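Ticket: Marks on the reading room table, plus a cap that won't seal
Opened by: Jitendra Khurana
Location: Solano building, reading room, the big dark table
Status: Closed (with one leftover, see the end)
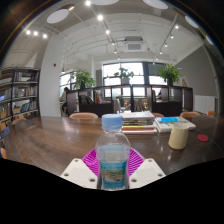
Hi Facilities, me again. I know the table has been on your list before, but I've got pale rings coming up in the finish and I'd like to sort them out properly this time. They're mostly at the end where the books and magazines get piled up, and if you crouch down and look along the wood with the light behind it you can see at least a couple overlapping like the Olympics logo. From standing height you'd miss them, which is probably why they've been building up for ages!

My guess is water bottles. We all bring one in, we all put it down wherever there's a gap between the books, and in March the heating is still going full blast, so anything from the fridge sweats like mad. Could be mugs too. I'm happy to do the testing myself if someone can tell me what the table was last finished with. I've looked underneath for a label and found chewing gum.

Update 1, same morning

Reply from Mathur, who did the refinishing: it's an oil and wax finish and they say white rings are normally moisture sitting in the wax, while black ones mean it's gone into the wood. Mine are white, so phew. They said to try the gentlest thing first and not to go near it with the kitchen spray. (Somebody has been going near it with the kitchen spray. It may have been me.)

Update 2

Did a bit of a test at lunch. I cleared a patch at the far end and set out a cold bottle straight from the fridge, a room temperature bottle and a mug of tea, each on bare wood, and left them there for 20 minutes while I ate my sandwich and guarded them.

Cold bottle: wet circle underneath, wiped off, and a very faint ring left behind that faded by mid-afternoon.
Room temperature bottle: nothing at all.
Mug: a foggy patch, wiped off, no ring that I could see.

So I was feeling pretty clever about the cold bottle theory, except the faded ring was a lot smaller than the ones I'm complaining about. The old ones are wider than any bottle I could find in the building. I went round with a strip of paper measuring the bottoms of things and got some funny looks.

Update 3

Found it, I think. The plant! There used to be a fern in a pot on that end of the table before it got moved to the windowsill, and the pot saucer fits the biggest ring perfectly. The smaller marks inside it do match a bottle, so I reckon it's a bit of both. The fern has moved but the bottles haven't, and that end gets used the most on account of the magazines.

Update 4, the leaky cap

Adding this here because I was told not to open a second ticket. One of my screw-top bottles had been weeping a little when it got tipped in my bag, and I wanted to rule it out as the culprit. Filled it, dried the outside, put the cap on firmly and laid it on its side on a paper towel for 5 minutes. Damp spot under the neck. Took the cap off, rinsed the threads (there was a bit of grit in there, crumbs I think), put it back on and did it again. Dry towel. Tried it one more time to be sure and it was still dry. If yours dribbles, rinse the threads before you chuck it.

Update 5, the fix

Mathur's gentle method, for anyone with the same problem:

Move all the books off first, the whole lot, and don't just shuffle them along like I did.
Dust with a dry cloth.
Hair dryer on low, kept moving, a hand's width above the mark. Stop and feel the wood every little while, it should be warm and no more.
Let it cool right down.
Small dab of the Trastach paste wax on a soft cloth, rub with the grain, leave it, buff it.

The bottle marks went on the first go and I did a little dance. The fern ring is paler but still there if you know where to look. I did a second round on it and got a bit further, then lost my nerve. The colour of the wood is fine and it doesn't feel rough, so I've left it alone.

I've put in an order with Tavoleo for cork coasters, the plain ones. They came in packs of 64, which is far too many for one table, so the kitchen and the front desk are getting some whether they like it or not.

Closing note

Closing this for the bottle rings and the cap. The fern ring stays open as a minor item for whenever Mathur are next in the building. Please ask them to bring more of the wax too, I've used most of the tin, and could whoever borrowed the hair dryer from the change room please put it back on its hook. Thanks heaps, Jitendra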